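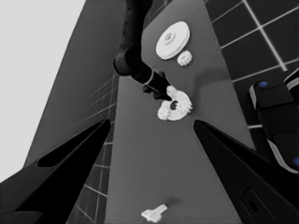
Irari est une petite bibliothèque Python pour coordonner deux bras sur des tâches d'assemblage en simulation : perception, planification, contrôle, et tout l'outillage qu'on finit par écrire autour. Le cas qui nous sert de référence s'appelle engrenages : le plateau gris, la couronne dentée blanche au milieu, le grand disque et le petit pignon plus loin, la cheville en T tout près de la caméra de poignet. Pendant qu'une pince s'occupe de la couronne, l'autre reste ouverte, doigts écartés, et c'est précisément la vue de cette seconde pince que le module de perception reçoit en entrée. Si vous avez déjà essayé de faire travailler deux bras au-dessus d'une même table, vous savez à quel point c'est amusant (et à quel point on passe ses soirées à déboguer des collisions de coudes !).

Version du 2023-06-14. Mainteneurs : Zahira Rahman (planification), Octavian Avram (perception), Tudor Munteanu (contrôle et tout ce qui touche au temps réel).

Ce que contient le dépôt

irari/perception : estimation de pose des pièces à partir des caméras de poignet. Le modèle fourni sort une pose 6D et une covariance par pièce. La covariance est utilisée partout en aval, ne la jetez pas.
irari/planning : planificateur à deux bras, avec réservation de volumes. Chaque bras réserve l'espace qu'il va balayer, l'autre planifie autour.
irari/control : contrôleur en impédance, une instance par bras, plus un superviseur commun.
irari/scenes : descriptions de scènes en YAML, dont engrenages et ses variantes.
tools/ : le visualiseur Lulard, le rejoueur d'épisodes, le convertisseur de journaux.

Installation

Python 3.9 ou plus récent. Un environnement virtuel est vivement conseillé.

pip install -e .
irari scenes fetch engrenages
irari check

La commande check lance un épisode très court sans rendu et affiche l'état de chaque module. Tout doit être à ok. Si perception reste à wait, les poids ne sont pas encore téléchargés : relancez avec --fetch-weights.

Premier épisode

irari run engrenages --seed 44 --render

La graine 44 est celle que nous utilisons dans les tests d'intégration, autant commencer par là. Pour enregistrer l'épisode et le regarder ensuite dans Lulard :

irari run engrenages --seed 44 --record sorties/essai
lulard sorties/essai

Lulard est franchement l'outil dont je suis le plus content. On fait glisser le curseur de temps et on voit, côte à côte, la vue de poignet, les poses estimées et les volumes réservés par chaque bras. Gheorghița Bălan a ajouté la superposition des covariances sous forme d'ellipsoïdes, et ça change complètement la façon de chercher une erreur : une pièce mal localisée saute aux yeux avant même que le planificateur ne se plaigne.

Perception

Les pièces blanches sur fond gris paraissent faciles à segmenter, et elles le sont. La pose, c'est une autre histoire. Une roue dentée est presque symétrique autour de son axe, et un estimateur naïf passe son temps à hésiter entre des orientations équivalentes. Nous déclarons donc les symétries dans le fichier de scène :

pieces:
 couronne:
 symetrie: axe_z
 masque_occlusion: true
 cheville_t:
 symetrie: aucune

Le champ masque_occlusion demande au module de retirer de l'image les pixels appartenant aux bras, calculés à partir des positions articulaires. Cela vaut pour le bras d'en face comme pour les doigts de la pince qui porte la caméra, très présents au premier plan. Sans ce masque, une pince posée sur la couronne décale l'estimation vers le côté visible de la pièce.

Planification

Le planificateur travaille sur un horizon de 5 secondes et replanifie dès qu'une réservation change. Les priorités entre bras sont dynamiques : celui qui est en contact avec une pièce garde la main jusqu'au relâchement. Zahira a essayé trois autres règles, l'historique est dans docs/priorites.md et vaut vraiment la lecture.

Pour écrire votre propre règle, dérivez de PolitiquePriorite et implémentez choisir(etat). La classe est courte, l'exemple dans examples/ma_politique.py se lit d'une traite.

Contrôle

Les deux contrôleurs tournent à 400 Hz. Le superviseur gèle les deux bras si l'un d'eux dépasse sa limite d'effort ; le gel est volontairement brutal en simulation, pour que les journaux montrent clairement l'instant fautif. Les gains par défaut se trouvent dans configs/gains.yaml. Touchez d'abord à la raideur en rotation, c'est elle qui joue le plus sur l'engagement des dents.

Format des épisodes

Un épisode enregistré est un dossier :

meta.json : graine, scène, version d'Irari, configuration complète
etats.npz : positions, vitesses et efforts articulaires des deux bras
poses.npz : poses estimées et poses vraies, avec covariances
vues/ : images des caméras de poignet
evenements.log : réservations, contacts, gels

Les poses vraies viennent directement du simulateur. Elles servent à l'évaluation et ne doivent jamais entrer dans une politique de contrôle (un test le vérifie, merci Radu Preda).

Limites connues

Le rendu est sobre : peu de couleurs, des ombres douces, aucun reflet marqué. Un modèle entraîné uniquement là-dessus aura du mal sur de vraies images, et nous ne fournissons pour l'instant aucune randomisation de textures. Une branche nommée buzatu y travaille, les relectures sont bienvenues.

Les contacts entre dents fines sont approximés par des enveloppes convexes. Pour l'insertion et la saisie cela suffit, pour étudier l'engrènement lui-même, prenez autre chose.

Le planificateur est écrit pour 2 bras. Plusieurs structures internes le supposent, et généraliser demandera un vrai chantier.

Sous Windows, l'enregistrement des vues peut bloquer à la fermeture. Contournement : --writer sync.

Contribuer

Ouvrez un ticket avant une grosse modification, envoyez directement la demande de fusion pour une petite. Joignez un épisode si vous corrigez un comportement de bras, un simple meta.json suffit quand la graine reproduit le problème. Les tests se lancent avec pytest -m "not lent" ; la suite complète passe sur notre machine d'intégration, Pramside, à chaque fusion.

Les nouvelles scènes nous font particulièrement plaisir ! Le gabarit est dans irari/scenes/_modele.yaml, et Octavian répond volontiers aux questions sur les symétries dans le fil de discussion du dépôt.

Licence

Code sous licence MIT. Maillages et scènes sous CC BY 4.0.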